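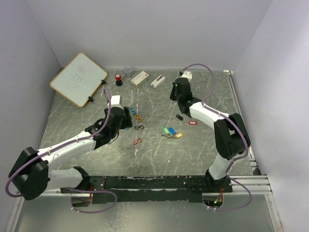
Kandon 2 사용기: 양팔 작업대에서 한 달 써 본 제어·계획 소프트웨어

글: Golnar Jafarzadeh
2026년 1월 5일

Kandon 2는 Veldale에서 내놓은 탁상용 양팔 로봇 소프트웨어다. 저수준 관절 제어, 물체 인식, 동작 계획, 기록 도구가 한 패키지로 묶여 있고, 필요한 모듈만 골라서 쓸 수도 있다. 우리 팀은 그동안 Denell의 계획 라이브러리에 직접 짠 인식 코드를 붙여서 썼다. 12월 초에 작업대 하나를 통째로 Kandon으로 옮겼고, 이 글은 그 뒤로 써 본 기록이다. 라이선스는 팀 예산으로 구입했다.

시험에 쓴 작업은 평범하다. 작은 물건을 집어서 정해진 자리로 옮기거나, 한 팔에서 다른 팔로 넘겨준다. 물건은 색이 다른 S자 고리와 플라스틱 열쇠 태그가 중심이고, 도장이나 투명 컵 같은 것도 섞어 둔다. 얇고 구부러진 물건, 금속 고리로 서로 엮인 물건이 많아서 인식과 계획 양쪽에 부담이 간다.

설치

설치 프로그램은 무난하다. 의존성 충돌은 한 번 있었는데 우리 쪽에 남아 있던 오래된 드라이버 때문이었고, 오류 메시지에 해당 파일 경로가 그대로 찍혀 있어서 금방 지웠다. 팔 모델은 설정 파일에 적는다. 관절 한계, 그리퍼 개폐 범위, 두 베이스 사이의 상대 위치를 넣으면 화면에 모형이 뜬다.

시간이 걸린 것은 보정이다. 마법사가 팔을 여러 자세로 움직이면서 카메라와 베이스의 관계를 잡는데, 왼팔을 끝낸 뒤에 오른팔 보정에서 실패하면 처음부터 다시 해야 한다. 중간 저장이 없다. 우리는 이 과정을 세 번 반복했다. 업데이트 노트에는 다음 판에서 팔별 저장을 지원한다고 되어 있다.

작업 공간 경계는 상자와 평면으로 그린다. 옆벽과 뒷벽, 상판을 평면으로 넣고 여유 거리를 정하면 된다. 케이블은 따로 정의할 방법이 없다. 팔을 따라 늘어지는 케이블이 있는 작업대라면 링크의 충돌 형상을 실제보다 두껍게 잡아 두어야 한다. 이렇게 하면 벽 가까이에서 갈 수 있는 자세가 눈에 띄게 줄어든다. 케이블을 느슨한 곡선으로 넣을 수 있게 해 달라는 요청은 사용자 게시판에도 이미 올라와 있고, 답변은 아직 없다.

제어

제어기는 이 패키지에서 가장 마음에 드는 부분이다. 제어 주기는 200Hz로 두고 썼다. 설정상 더 올릴 수 있지만 우리 팔에서는 올려도 나아지는 것이 없었다. 명령이 끊겼을 때의 동작을 정지, 유지, 천천히 복귀 중에서 고를 수 있고, 팔마다 다르게 줄 수 있다. 넘겨주기 작업 중에는 받는 팔은 유지, 주는 팔은 정지로 두는 것이 편했다.

임피던스 값은 작업 단계별로 바꿀 수 있다. 접근할 때는 단단하게, 집기 직전에는 부드럽게 하는 식이다. S자 고리는 상판에 납작하게 놓이기 때문에 그리퍼 끝이 상판에 거의 닿을 때까지 내려가야 하는데, 아래 방향만 무르게 해 두면 높이 보정이 조금 어긋나도 보호 정지가 걸리지 않는다. 예전 구성에서는 이 값을 바꾸려면 제어기를 재시작해야 했다.

단점도 있다. 그리퍼 힘 제어의 단위가 퍼센트다. 무엇의 퍼센트인지는 설명서 부록까지 가야 나오고, 그리퍼 설정을 바꾸면 같은 숫자가 다른 힘이 된다. 얇은 태그를 집을 때 쓰던 값을 다른 작업대에 복사했다가 다시 맞추느라 오후를 썼다.

인식

기본 제공되는 검출기는 색이 뚜렷하고 서로 떨어져 있는 물건에서 잘 된다. 파랑, 주황, 빨강 고리는 별다른 학습 없이 잡혔다. 검은 고리는 그보다 신뢰도가 낮게 나왔고, 무늬가 있는 회색 상판에 조명이 비스듬히 들어오면 가끔 놓쳤다. 노출을 고정하고 나서 나아졌다.

고리의 방향 추정은 기대에 못 미친다. S자는 반 바퀴 돌려도 거의 같은 모양이라 방향이 두 가지로 나오는데, Kandon은 둘 중 하나를 그때그때 골라서 내보낸다. 대칭 물체 옵션을 켜면 두 후보를 모두 계획기로 넘겨주고 계획기가 가까운 쪽을 고른다. 처음부터 켜 두어야 할 옵션인데 기본값은 꺼짐이다. 켜기 전에는 손목이 쓸데없이 크게 도는 일이 잦았다.

열쇠 태그는 더 어렵다. 금속 고리로 이어진 태그 묶음은 검출기가 태그를 하나씩 따로 찾아 주는데, 계획기는 이것들이 서로 연결되어 있다는 사실을 모른다. 초록 태그를 집어 올리면 나머지가 따라 올라오고, 추적기는 물건이 저절로 움직였다고 판단해서 경고를 낸다. 물체 그룹을 손으로 지정하면 경고는 사라진다. 자동으로 묶어 주는 기능은 시험판으로 들어 있지만 우리 환경에서는 옆에 놓인 다른 열쇠고리까지 한 묶음으로 만들어 버려서 꺼 두었다.

투명한 컵은 깊이 값이 비어서 기본 설정으로는 거의 안 보인다. 컵을 움직일 일이 없다면 그 자리에 금지 구역 상자를 하나 놓는 편이 빠르다.

학습은 우리 데이터로 한 번 돌려 봤다. 이미지 3000장을 넣었고, 라벨 도구는 빠르고 단축키가 잘 짜여 있다. 한 장에서 그린 윤곽을 다음 장으로 옮겨 주는 기능 덕분에 작업량이 많이 줄었다. 다만 라벨을 내보낼 때 자체 형식만 지원한다. 변환 스크립트를 직접 써야 했다.

계획

단일 팔 계획은 Denell보다 빠르지도 느리지도 않다. 차이는 양팔에서 난다. Denell로는 한 팔의 궤적을 먼저 정하고 나머지 팔이 그것을 피하게 했는데, 두 그리퍼가 상판 가운데로 모이는 작업에서는 뒤에 계획하는 팔이 길을 못 찾고 멈추곤 했다. Kandon은 두 팔을 함께 계획하고, 안 되면 한쪽을 잠시 기다리게 하는 해를 찾는다. 기다리는 위치도 지정할 수 있다. 우리는 오른팔을 뒷벽 쪽에 물려 두고 왼팔이 고리를 처리하는 순서를 주로 썼다.

같은 작업을 700회 돌리면서 계획 실패를 기록했다. 실패는 대부분 벽 가까이에 있는 물건에서 나왔고, 앞에서 말한 두꺼운 링크 형상이 원인인 경우가 많았다. 가운데 구역에서는 실패가 드물었다. 비교용으로 Denell도 같은 횟수로 돌리고 싶었지만 작업대를 비울 시간이 없어서 못 했으니, 위의 비교는 예전에 쓰던 경험에 기댄 것이다.

작업 기술 방식은 호불호가 갈릴 듯하다. 파이썬으로 쓸 수도 있고, 블록을 이어 붙이는 화면에서 만들 수도 있다. 블록 화면은 간단한 집고 놓기까지는 좋다. 조건 분기가 들어가면 선이 엉켜서 읽기 어렵고, 블록에서 만든 작업을 파이썬으로 내보내면 변수 이름이 전부 자동 생성된 문자열이 된다. 처음부터 파이썬으로 쓰는 것을 권한다. API 이름은 일관되고 타입 표시도 성실하게 되어 있다.

기록과 재생 도구

관절 값, 명령, 검출 결과, 계획기 내부 상태가 한 시간축에 저장된다. 재생 창에서 시간 막대를 끌면 모형과 카메라 영상이 같이 움직이고, 계획기가 버린 후보 궤적도 흐린 선으로 볼 수 있다. 손목이 크게 돌던 문제도 이 창에서 원인을 찾았다. 두 실행을 나란히 놓고 비교하는 기능이 있는데, 시작 시점을 손으로 맞춰야 하는 것이 흠이다.

로그 파일은 크다. 영상을 무손실로 저장하는 것이 기본값이라 디스크가 금방 찬다. 압축 설정은 프로젝트별로 따로 바꿔야 하고 전역 설정이 없다. 오래된 로그를 지우는 기능도 없어서 우리는 별도 스크립트를 걸어 두었다.

프로젝트 파일은 일반 텍스트라서 버전 관리에 넣기 좋다. 단, 창 배치까지 같은 파일에 저장된다. 창 하나만 옮겨도 변경으로 잡혀서 병합할 때 성가시다.

문서와 지원

영문 설명서는 분량이 충분하고 예제가 돌아간다. 한국어판은 설치와 보정 장까지만 있고 나머지는 영문으로 연결된다. 오류 코드 목록은 영문판에서도 빠진 항목이 있다. 지원 창구에 두 번 문의했는데, 대칭 물체 건은 다음 날 답이 왔고 내보내기 형식 건은 접수 확인만 받았다.

국내 공급은 Kang에서 맡고 있다. 견적과 라이선스 발급은 빨랐지만 기술 문의는 결국 Veldale 본사로 넘어간다. 라이선스는 작업대 단위이고 컴퓨터를 바꾸려면 기존 장비에서 해제를 먼저 해야 한다. 장비가 고장 난 상태라면 메일로 해제를 요청해야 하니, 교체 예정인 컴퓨터가 있다면 미리 확인해 두는 것이 좋다.

좋았던 점
양팔 동시 계획이 안정적이다.
단계별 임피던스를 실행 중에 바꿀 수 있다.
기록 재생 창에서 계획기 내부까지 볼 수 있다.
라벨 도구가 빠르다.

아쉬운 점
보정 중간 저장이 없다.
케이블을 모델에 넣을 수 없다.
그리퍼 힘 단위가 퍼센트로만 표시된다.
연결된 물체를 다루려면 손이 많이 간다.
라벨을 자체 형식으로만 내보낸다.

누구에게 맞는가

팔 하나로 집고 놓기만 한다면 굳이 옮길 이유가 크지 않다. Denell과 공개 검출기 조합으로도 충분하고 비용도 덜 든다. 두 팔이 좁은 상판을 같이 쓰고, 작업 순서가 자주 바뀌고, 실패 원인을 다시 들여다볼 일이 많은 팀이라면 살 만하다. 우리는 이 작업대에서는 Kandon을 계속 쓰기로 했고, 나머지 작업대는 팔별 보정 저장이 들어간 판이 나온 뒤에 다시 검토할 예정이다. 그때까지 인식 쪽은 직접 학습한 모델을 얹어서 쓴다.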